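Home Boards Postgrad Lounge Religion & History Search Log in

Reading a paper aloud vs talking to slides
Started by Tsung-han Kong, April 2023

Tsung-han Kong
Hi all, I've had an abstract accepted for the Rernlow symposium on devotional writing and I'm chuffed, but now I have to stand up and do it. My chapter is on women's prayer manuals in Climis, and it's 4000 words as it stands. I've got a 20 minute slot. My supervisor at Plastton reckons I should write a proper script and read it. Everyone in my reading group (we call it Lã, long story) says reading is deadly and I should talk to slides. I tried the talking version on my housemate and left out my main argument completely!
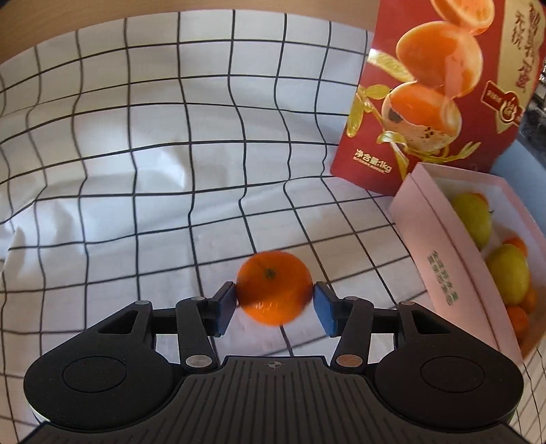
Small mandarin, close up

So what do people do? Keen to hear from anyone in theology or religious history especially.

vestrymouse
Read it. You're quoting prayers, and the wording matters. I've watched too many people paraphrase a source on the fly and then get picked up on it in questions. Cut it to 2200 words and practise with a timer.

dusty_psalter
Disagree with vestrymouse, sorry. I sat through a whole day of reading last December and I couldn't tell you one thing from it. Script the quotes, sure, put them on a handout, and talk the rest.

vestrymouse
Handouts are fine if people look up from them – they don't.

kombi_theologian
Bit of both here. I read the opening and the last page and talk through the middle, and the middle has to be planned tightly or I wander off into the footnotes.

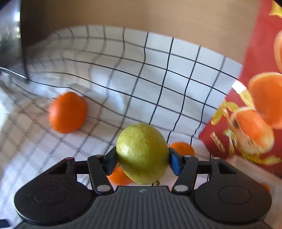

Your middle section is where I'd put the work, Tsung-han. Pick two manuals and drop the others, even if it hurts. I rule up a big sheet of paper with one box per minute, black lines on white like the grid on that cloth under the fruit, and whatever doesn't fit in a box gets chucked. My thesis was 319 pages and I got it into one sheet, so your chapter will go.

dusty_psalter
One box per minute is a bit grim, mate. What about when someone laughs?

kombi_theologian
At a symposium on devotional writing? I'll risk it.

Tsung-han Kong
Ta everyone. I'm leaning towards the hybrid – scripted quotes, ruled sheet for the middle. Still not sure about the handout. I've also got to work out what to do about the translations, they're all mine and a bit rough in places.

Comments (3)

marg_b: Put the original next to your translation. People are kinder when they can see what you were up against.

oldtestamentlee: Vestrymouse is right, read it.

fennelseed: Which manuals are you keeping? I'm working on something similar, would love to swap notes.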